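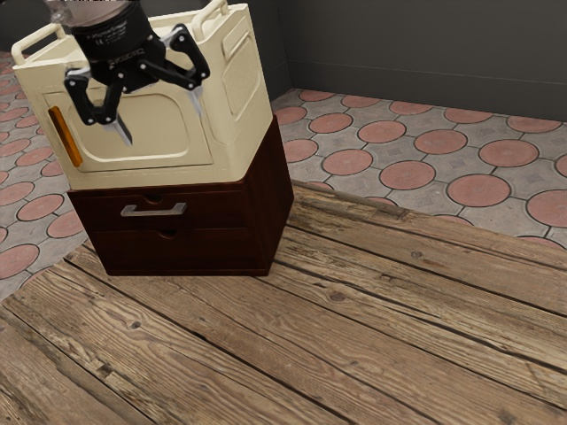 Figure 1. Gripper open above the bin, drawer cabinet underneath.

2. Budget and equipment planning

Our group (Rasha Saab and Wilfredo Estrella) was given a limit of 3,926 pounds for a bench that can open and close small drawers. We worked in simulation first so that we would not order parts we could not use. The arm is on loan from the department and does not count against the total.

The largest item is the gripper. We compared the Jisto and the Plodutden, both with two fingers. The Jisto is 356 pounds cheaper, but delivery takes up to 15 weeks, which would run past the March deadline. We have put the Plodutden in the plan.

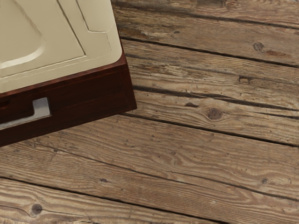

Furniture was left out of our first budget and had to be added. We need two cabinets, one for testing and one spare. Prices from Malabanan depend mostly on the type of handle. The model has a grey metal bar fitted to a dark reddish-brown side, so we asked for metal bar handles and dark wood to keep the real cabinet close to it. Plank flooring was priced as well, then dropped, as the lab floor is level and costs nothing.
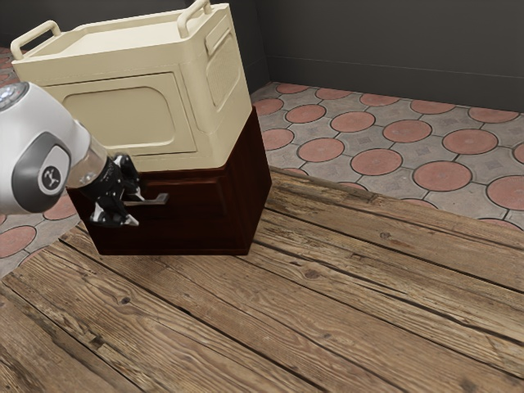
Figure 3. Gripper in front of the drawer, fingertips near the bar handle.

Spare fingertips will come from Kistent. Rasha is waiting for their written quote, and the mounting plate cannot be ordered until the workshop confirms the bolt pattern. Wilfredo will update the cost table in Appendix B when both have arrived.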